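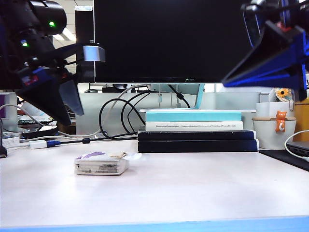 Desk thread, part 1 of however many

OK it's Sunday 13 August... scratch that, Sun 13 August, I'm writing it the way my planner does because my planner is also getting redone today. I'm finally sorting out the desk and I'm SO into it. Posting as I go, mute me if you need to!

2/
First up, the monitor stand. White with a bit of light teal, and it has this curved base I love. The only problem is that it's short and I'm not. So it's up on four books now: light teal on top, then the white one, then the two black ones on the bottom. My neck already has opinions and they're good ones.

3/
Yes, the teal book is on top on purpose. It goes with the stand! And the light blue strip along the front of the desk! I moved that book up from the bottom of the pile and the whole desk looked better, I can't explain it.

4/
For anyone about to ask, stack your widest, flattest books and put the heaviest at the bottom. Give the stand a gentle push from the side before you trust it with a monitor. If it rocks at all, swap a book out and try again.

5/
Next: the cables. Oh, the cables. There's a tangle of black ones looping down behind the books, a white one doing a big swoop all its own, and a gray one drooping over on the left. Every one of them is coming out today.

6/
My plan, stolen from a friend's very tidy sewing room:
Unplug one thing at a time.
Follow that cable all the way to its other end with your fingers.
Put a bit of tape on it and write what it belongs to.
Coil it, tie it, plug it back in.
Then move on to the next one. No skipping ahead!

7/
The no skipping ahead part is for me. Last November I pulled everything at once and spent an entire evening playing "which black plug is this." Udon (cat, gray, nosy) slept on the power strip the whole time.

8/
Somebody asked what the panel behind the desk is. Just a light gray partition! I was going to cover it in postcards and then I lived with it plain for a while, and now I really like having something quiet to look at behind the screen. Postcards can go on the closet door.

9/
Little white box with the purple on top is staying out for now, with the beige cloth on it. It's going in the drawer once there is a drawer. I ordered one of those slim ones that clamp on under the desktop, from Kollton, and it should get here this week.

10/
Measure before you buy a clamp drawer, by the way. My desk at the old place on Hutchins had a bar running right where the drawer wanted to go and I had to send the thing back. This time I crawled under there with a tape measure first. Very glamorous Sunday.

11/
Quick update from the floor: I've found 10 twist ties, one pen cap, and a cable that doesn't go to anything I own. It's a nice cable though?? Keeping it in the "maybe" bag until the end of the month and then it's off to the electronics drop-off.

12/
Someone in the replies said to run the long cable along the back edge and stick it down with those little adhesive clips. Love this. Wipe the desk first or they'll pop right off, I learned that one the hard way on my nightstand.

13/
Also from the replies: hook-and-loop strips instead of zip ties. YES. You will want to add or take out a cable someday and you won't want to do it with scissors next to a live cord. I got a roll at Wurkitz and it's way more than I'll ever use, so if you live near me, come get some.

14/
One thing I'm not doing is filling the front of the desk back up. All that white surface is the best part! I want to be able to put down a notebook and a plate of toast at the same time and not move anything.

15/
Break for lunch. Still to do: label the black cables, find a home for the little white thing in the far left corner, clear a spot for the planner. If you've got a slim desk lamp you love, tell me about it, I'm looking for one that doesn't need a giant base.

16/
Back from lunch and the lamp suggestions are so good, thank you! Leaning toward a clip-on. Going back under the desk now with the tape and a marker.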